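The Last Season of Komero

The network canceled Komero on a Sunday, four episodes short of the ending. I had written all four. They sat in a folder on my desk while the fans signed a petition that stopped at 438 names.

My job that spring was to clear out the writers' room. I took down the index cards and put them in a box. The hero's death was on a green card. I kept that one.

At lunch I called the studio and asked if we could shoot the finale cheap, on one set. They said they would think about it. 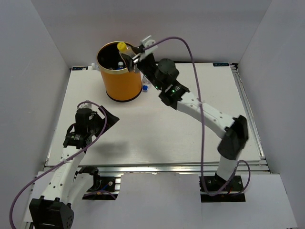

The finale opened in the hero's kitchen, with the city gone and the power still on. I had never liked the first line, so I cut it and started with the trash. An orange bin with a gold rim, a clear bottle with a yellow cap held over it, and no one talking. It ran half a page. I typed until the building closed, then drove home with the box on the seat beside me.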